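November, equipment notes

Quote from Prirnidside came in this morning and it's a good one! 3719 for the second pair of hand-held grippers, cables and mounting plates included – Stustard wanted 400 more and wouldn't quote the plates at all. That leaves us close to 1000 for spare fingers and a proper cable reel, which I've wanted since we set up the bench.

Yulan Tan is checking lead times with Skavell in case Prirnidside slips. Bin and cup tasks stay on the list, so order the soft fingertips too (17 each, get four).

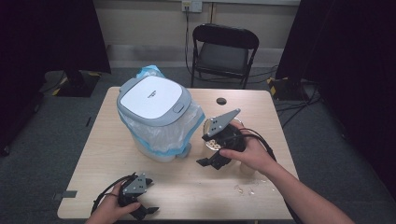

Do we buy the service plan now or later?
Later. Pangilinan lets us add it any time in the first year, and I'd much prefer to have the spares on the shelf first.

To do: PO number, ask about shipping.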